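The Table Where Everything Lands

Every home has one flat surface that catches whatever people are carrying when they walk in. For years mine was the piano lid, then it was the top of the dryer, and when I moved into the Grekau building I decided (with great ceremony, and a glass of wine) that this time I'd pick the spot on purpose.

So I bought a table just for it! I found it at Pîrvu, the secondhand place down the hill from me, the one with the bathtubs out front. I went in for a lamp. I came out having paid 41 dollars for a table I had no room for, and I carried it four blocks with my friend Catinca Sima on the other end, laughing so hard we had to set it down at every corner.

Catinca organizes other people's houses for a living, and I'd been asking her for months what I was doing wrong. I thought she'd tell me to buy bins. She hates bins. Her feeling is that a bin is where you put a thing when you don't want to decide about it, and I have a hall closet that proves her right. What she wanted me to have was a landing table, out in the open, with a soft top so you don't mind setting things down on it.

The soft top matters more than I expected. I'm a dropper. Keys, change, a jar of something, it all goes down with a clunk, and on felt it just goes thup. I also love how small stuff shows up against a dark color. I lost a spare button on my oak desk for most of a winter, and it was sitting right there next to the stapler the whole time.

Then there's the screen. I always thought of folding screens as something ladies in old movies changed behind, but put some woven cane behind a messy table and the mess looks sort of planned? Mine came from Kokley and cost 378 dollars, and yes, I know what that says about me, when the table was 41. I told myself it was cheaper than a wall. It hides the litter box and the ironing board, and it weighs so little that I can walk it across the room by myself when company comes.

Now for the part I'm worst at, the clearing. Catinca's rule is that the table gets emptied once a week, all the way down to the felt. You don't tidy it, you empty it. Every object gets picked up and has to go somewhere with a name. "The kitchen" doesn't count. "The second drawer, left side" counts. The first time we did it together it took us most of an afternoon, and I had four rolls of tape and a birthday card I'd forgotten to mail to my aunt in September.

Little boxes are my downfall. If something came in a nice box, I keep the box, and then I keep it on the table, where it looks so cheerful that I forget it's empty. I had one from an Emon travel clock that outlived the clock. Catinca picks them up and shakes them next to my ear, one after another, until I give in. Tubes are the same story. I'm sure I'll need to mail a poster someday!

Paper cups are another one, and I blame parties. You put out a stack, people take two each, and for a week afterward there are cups on everything. I've started flipping the clean ones over so I know they're good to use again, and then of course I use them to hold down receipts, or to cover up a pile of pins so the cat won't get in there. 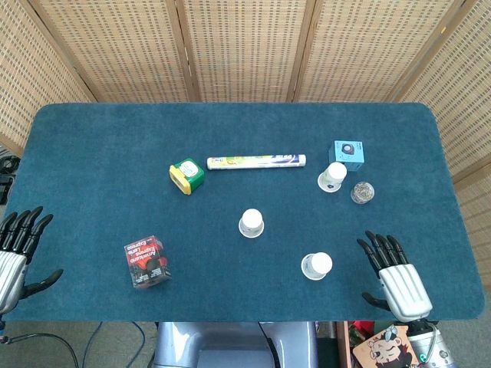
My apartment number is 1048, by the way, and the reason I bring it up is that my neighbors have started leaving things outside it for the table. Somebody's spare batteries, a deck of cards with the jokers missing. I brought it all in, naturally. I have until the end of the week to figure out which drawer it belongs in, and Catinca has already told me she's coming over to check.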